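Lab Automation, unit 6 – handout to go with the open day at Erent

Read before the write-up is due. These are my notes from the visit plus the stuff I said on the bus that half of you couldn't hear. Slides are NOT going up separately, this is it.

Who we saw

Erent runs the automation lab out at Undatham. Two rooms open to visitors. Room one is the Brakotico line, the big closed cabinet that does plate filling. Room two is the bench arm, and that's the one the write-up is about. The Siu software runs both, which they are proud of and kept saying.

Brakotico first, quickly. Closed box, fixed positions, everything arrives in the same tray in the same orientation. 186 samples per shift on the day's schedule. Fast, dull, reliable. Nothing inside has to look for anything. If a tray goes in turned the wrong way the machine stops and a person comes over. That is the whole error strategy and it works fine for what it is.

Keep that in mind as the comparison case. Fixed automation = you pay up front to remove the variation, then the robot can be pretty dumb.

Room two – the bench arm

Different problem. Ordinary glassware on an open bench, the kind of thing a chemist would leave out. The arm is meant to work with what a person works with. Tubes, flasks, a spatula. No special trays.

Points from the talk, in the order they came up:

Transparent objects. Biggest headache by far. Depth cameras mostly work by bouncing light off a surface or matching texture between two views. Clear glass does neither one well. The light goes through, or bends, or comes back from whatever is behind. You get holes in the depth map right where the object is. Clear plastic has the same trouble.

Background. A dark matte surface helps some, fewer reflections coming up from below. Doesn't fix it. Rims and edges tend to show up better than walls, so a lot of methods go looking for the rim and guess the rest from a known model of the tube.

Round bottoms. A round-bottom flask will not stand by itself, so it sits in a cork ring. For a person that's nothing. For the arm it means two objects touching, and the pose of the flask isn't fully set by the ring – it can tilt. Pick at the neck with the wrong tilt and you push before you grip. 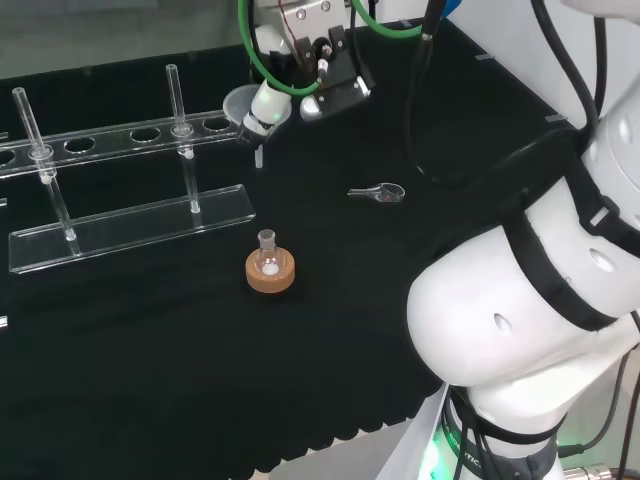

Flat things. Spatulas and spoons lying on a bench are thin, there's almost no height to get fingers under. Options mentioned: press down into a soft mat so the fingertip gets below the handle, slide the tool to an edge, or tip it up by pushing on one end. We talked about compliance in unit 4, go back to it. A stiff arm pressing on a stiff table is how you break fingertips.

Scooping. Asked about this on the tour and the answer was longer than expected. Powders don't behave. Same scoop motion, different mass every time, depends on packing, humidity, static. Their approach is scoop, weigh, tap some off, weigh again. So the loop closes on the balance reading, the motion itself can be sloppy. Good exam-type idea: where do you put the feedback?

Getting tubes in and out of a rack. Peg in hole, basically. The hole is a bit larger than the tube and the slack is what saves you. If the camera error is bigger than the slack you need force sensing or a search motion (small spiral till it drops). Pulling out is not just the reverse, a tube can bind agianst the hole if you lift off axis.

Cables and hoses. Everybody forgets these when they draw the workcell. Every hose on the tool takes up room, drags on the wrist and limits how far the last joint can turn. A motion plan that looks clear in simulation can still wrap a hose around something. Budget for it in your own designs please.

Numbers they gave us

Up to 3,000 grasp attempts in a training set for one type of object. Of the last set they kept 2,000, the rest thrown out for bad labels or camera drift. The camera gets recalibrated every 8 hours of running. I did not get a success rate out of them for glass and I did ask. Treat any rate you find online with care, check what counts as an attempt.

Compare and contrast (this is the core of the write-up)

Fixed cabinet: high volume, one task, needs standard parts, errors stop the line.
Bench arm: low volume, many tasks, takes ordinary parts, has to notice its own errors. That last bit is where most of the effort goes. Noticing a tube did not come up with the fingers sounds trivial. With a clear tube it isn't.

Neither is better. Somebody running one assay all year should buy the cabinet. A research group changing protocol every month can't.

What to hand in

Two pages, due end of October. Pick one object from the bench and one action on it. Say how the robot would find it, how it would grip it, how it would know it worked, and one way it fails. A sketch is fine, hand drawn is fine. Dont describe the whole visit, I was there.

Extra reading is in the unit folder under Siu, the short one on rim detection is the useful one. Skip the appendix.

Safety sheet from the visit – if you still have Erent's goggles bring them to me, they want them back.

Next week: force sensing, and the spiral search in more detail. Bring the peg data from lab 3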